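Caring for Everyday Flatware and the Drawer It Lives In

Kitchen Notes, posted Oct 29, 2024

Most flatware wears out from the way it is washed and put away. Eating with it does very little harm. The notes below cover stainless, gold-colored finishes and pieces with plastic handles, and they finish with some advice on drawers and wood surfaces.

Before the dishwasher

Scrape plates and flatware soon after the meal. Salt, mustard, mayonnaise and vinegar dressing are the usual causes of the small dark pits that show up on stainless, and they do their work in a few hours. If the machine won't run until the next morning, use the rinse and hold cycle or run the pieces under the tap.

Do not pour powder detergent over wet flatware. Dry grains that land on metal leave spots that do not polish out. Fill the cup, close it, and wipe up what you spill.

Load forks and spoons with the handles down and knives with the blades down. Mix the pieces in each section so spoons do not nest. Keep stainless and silver plate in separate sections, or better, wash the plate by hand.

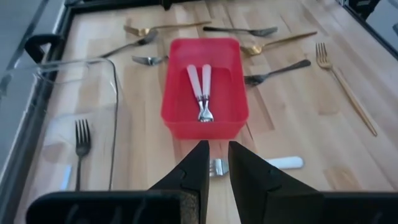 Gold-colored flatware is usually stainless with a thin coating. Some of it is sold as dishwasher safe and some is not, and the box is the only way to tell. If the box is gone, wash by hand with mild soap and a soft cloth. No steel wool, no scouring powder, no lemon-scented detergent. Lemon is hard on coatings even when it smells gentle.

Plastic handles

The weak spot on a plastic-handled fork is the joint where the metal goes in. Long soaking lets water into the joint, and the handle works loose over a season or two. Wash these and dry them right away. Skip the heated dry cycle, which can yellow white handles.

For tea or tomato stains on a white handle, make a paste of baking soda and water, rub it on with a fingertip, leave it 10 minutes and rinse. Keep bleach off the metal. A handle that has started to turn can be reset with a food-safe epoxy, but clean the old glue out of the socket first and let the new glue cure for as long as the package says.

Spots, film and rust

Cloudy film is nearly always hard water. Wipe with white vinegar on a cloth, rinse and dry. Rainbow colors on stainless come from heat and go away with the same treatment.

Orange specks are often rust carried over from something else in the load, such as an old peeler or a dish rack with a chipped coating. Find that item and take it out. The specks rub off with baking soda paste. Rub along the length of the piece so any fine scratches follow the grain.
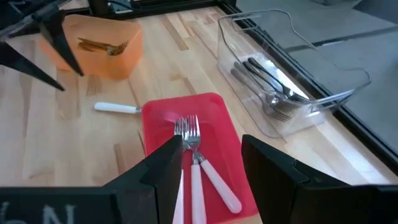 Sorting the drawer

Empty the whole drawer at least once a year. We do ours in March along with the pantry shelves. Vacuum the crumbs, wipe the bottom with a damp cloth and leave the drawer open until it is dry.

Measure the inside of the drawer before buying an organizer, and measure at the bottom, where the runners or corner blocks may take up room. The expanding kind fits most drawers but tends to slide. Two strips of shelf liner underneath will hold it. Put the pieces you use daily toward the front and the serving pieces at the back.

If you have odds and ends from several sets, group them by length first and by finish second. A drawer sorted by length stacks flatter and closes without catching.

Drying and sorting on wood

Flatware put down wet on a butcher-block top will leave marks, and steel left wet on oak can turn the wood black. Lay down a towel or use a plastic bin. Wipe standing water off the wood as you find it.

Oil the top with food-grade mineral oil when a drop of water no longer beads on it. Warm the bottle in a bowl of hot water first, spread the oil with a rag, give it a few hours and wipe off what has not gone in. Olive oil and corn oil go rancid, so leave those by the stove.

Black marks that are already there can be treated with oxalic acid wood cleaner. Wear gloves, follow the label and rinse well. Sand lightly once the wood is fully dry, then oil again.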